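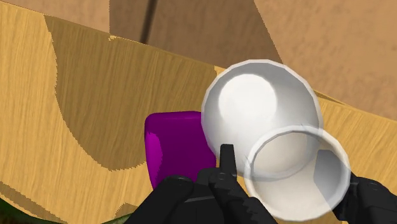 Simulation render: Emmanuel Obura

Jun 29, 2021

So the pitch from Marchand is that we should buy the arm now and sort out the software later. I've heard that one before. It's how we ended up with the Onon conveyor, still under a tarp in Birkham.

What I have so far is a black gripper closing on a white cup with a purple block right up against it, all in simulation. Fine. I like simulation. It costs me electricity and Emmanuel's patience. But a rendered cup has no coffee residue on it and it doesn't chip, and I can't put a grasp on a screen into a payback calculation.

The quote covers the arm and one gripper. Spare fingertips are extra, 565 a set, and the salesman got vague when I asked how long a set lasts. Training is 2 days on site, travel billed separately. Sumaiya Herath went through the same thing with Beteo and says to budget for 6 sets in the first year. Her floor is dustier than ours, so maybe fewer.

I've asked for a 10-day loan of the real hardware, using our own cups. If they say no, I'll keep the money and ask again in October.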